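Fio sobre o ciclo de palestras abertas da faculdade, em fevereiro. Vou juntar aqui o que já está confirmado, porque recebi muitas mensagens com as mesmas dúvidas.

1/ A palestra de abertura é da Inese Priedītis, ensaísta e tradutora. O título é "Quem fica fora do arquivo" e trata de cartas escritas por mulheres migrantes que nunca chegaram a ser catalogadas. Começa às 19h, no auditório Crenshaw. Entrada livre.

2/ A Inese trabalhou sete anos no arquivo municipal de Mekmont antes de passar para o ensino. O livro dela parte de um fundo de 1.926 cartas, quase todas sem remetente identificado. Li em janeiro e recomendo, sobretudo o segundo capítulo, sobre as cartas ditadas a vizinhas.
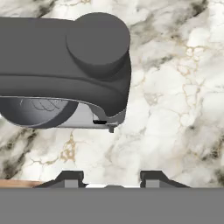 3/ Inscrição. Não é obrigatória, mas o auditório enche. Quem se inscrever na página da associação de estudantes tem lugar guardado até dez minutos antes do início. Depois disso, os lugares são libertados por ordem de chegada.

4/ Estudantes de Letras e de Ciências Sociais podem pedir declaração de presença. Pede-se à saída, na mesa junto à porta. Não enviam por e-mail, já perguntei.

5/ A segunda palestra é do Rasmus Uibo, jornalista, que foi assessor de imprensa da câmara de Arlow e saiu para fundar a revista Susia. Vai falar de jornais comunitários e de quem os paga. Também às 19h, mas na sala 21, que é bem mais pequena.

6/ Sobre a Susia: tem 4.000 assinantes e vive só disso, sem publicidade. O Rasmus costuma levar exemplares de números antigos para oferecer. No ano passado acabaram antes do intervalo. 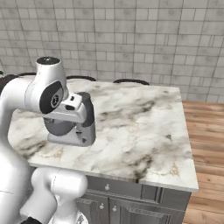 7/ Voltando à sala 21: a porta do lado do pátio fecha às 18h30. A partir dessa hora só se entra pela porta principal e é preciso dar a volta pelo corredor da biblioteca. Quem usa cadeira de rodas deve pedir o elevador na portaria.

8/ As duas sessões têm interpretação em língua gestual portuguesa. A da Inese é em inglês, com tradução simultânea. Os auscultadores levantam-se à entrada, mediante documento de identificação. A do Rasmus é em português.

9/ Perguntaram-me se vai haver gravação. A primeira sim, fica disponível para quem tem conta da faculdade. A segunda não, a pedido do próprio.

10/ Há ainda uma mesa-redonda com os dois no fim do mês, moderada por alunos de mestrado. A sala não está fechada. Quem quiser enviar perguntas com antecedência pode deixá-las na caixa da secretaria do departamento ou responder a este fio, que eu passo à organização.

11/ Correção ao ponto 3: a página de inscrição só abre amanhã ao meio-dia. Ponho o link aqui assim que estiver a funcionar.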